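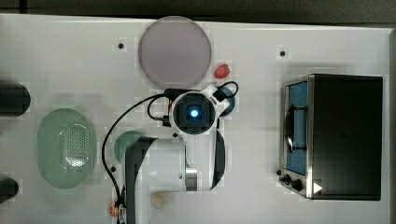
4. Setting up and caring for the play table

Please read this section completely before you start. It is for the Gadmont play table, and also for the cloth and hard play food from the Ekiseck range.

4.1 Placing the table

1. Choose a flat floor. A thick carpet is not suitable.
2. Keep a distance of 90 cm from any heater, oven or open window.
3. Put the table top face down on a blanket and screw in the legs by hand. Do not use a power tool.
4. Turn the table over with two persons. Do not turn it by standing it on two legs.
5. Press on each corner. If one corner moves, turn the foot under this leg until the table stands firm.

Caution: The table top can carry 100 kg, but children must not climb or sit on it.

Note: After the first week of use, please tighten all legs one more time.

4.2 Washing the soft play food

1. Check every seam. If a seam is open, repair it before washing.
2. Brush off dust and crumbs with a soft, dry brush.
3. Put the pieces in a washing bag and close the zipper.
4. Wash cold on the gentle program, with a spin speed of 700 or less. Use a mild detergent and no bleach.
5. Pull each piece into shape with your hands and lay it flat on a towel.

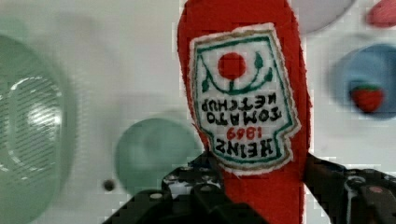 Plush ketchup bottle with stitched label patch.

Sewn patches can become loose at the edge. Cut long threads with small scissors and never pull them. Do not iron directly on a patch.

Caution: Do not give a piece back to the child while the filling is still damp inside. Thick pieces need more time than thin ones.

4.3 Washing plates and bowls

1. Rinse with lukewarm water.
2. Wipe with a soft sponge. A rough sponge makes scratches which stay visible.
3. Dry before stacking.

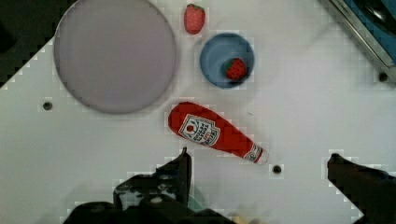
4.4 Storing the set

1. Put the heavy pieces in the bottom of the Tang storage box and the soft pieces on top.
2. Keep the box in a dry room. A cellar is often too humid.
3. Write the order number on the lid. You need it when you ask Danddale for spare screws or feet.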